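Home Docs Kits Datasets Support

Filed under: Grippers > Soft items > Starter kits

# Helumik cloth kit - README

Parallel jaw kit plus wrist cam and a small dataset of cloth handling. Made by Harnisia, sold as is. Notes are mine (Gwenllian Craddock), written fast, will tidy in August.

## Whats in the box

- two fingers, matte black, with bolts
- wrist camera and bracket
- USB stick with 1000 clips, mostly towels and cleaning cloths
- printed card with default settings, ignore the one for grip force, see below

## Setup

Fit fingers first, then camera. Plug in, run `helumik-check`. If it hangs on step two, unplug and try again. Works with the Viltimura controller, not tested on anything else. Old firmware needs the patch in `/extras`.

Grip force: card says 70. Too much for thin stuff, start at 60 and go down. Speed 17 is fine for teh first day. 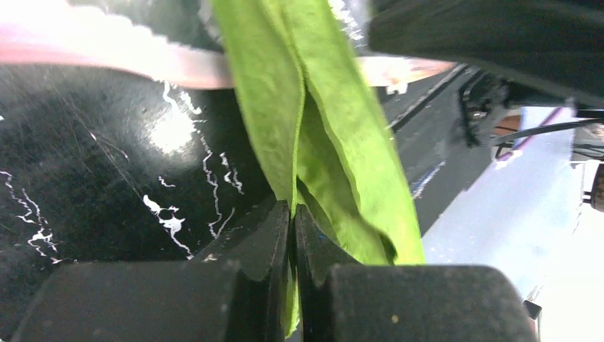
Grip labels are the part most people ask about. Each clip has one label per hold: `edge`, `corner`, `bunch` or `miss`. Use `bunch` when the cloth is gathered between the jaws and no single edge is held on its own, as with the green one, where a narrow tail is squeezed in the gap and the stitched edge sits off to the left in a fold. Don't call that `edge` just becuase you can see stitching. Samuel and I argued over this and the rule stands.

Wipe the fingers between sessions. Dust shows up on the black and it gets into close-up frames.

## Known problems

- Shiny tables give glare. Clips with heavy glare are left in, tagged `glare`.
- Folded layers - two picked up as one, no fix yet.
- Cable length. Short on bigger arms, order the extension.
- Depth not included. Colour only.

## Files

`clips/` video, `labels.csv` one row per hold, `extras/` firmware patch and spare bracket drawing.

## Changes

6 May 2024 - `slip` label dropped, merged into `miss`. Re-download labels.csv if yours still has it.

Questions to the support page please, with your controller version.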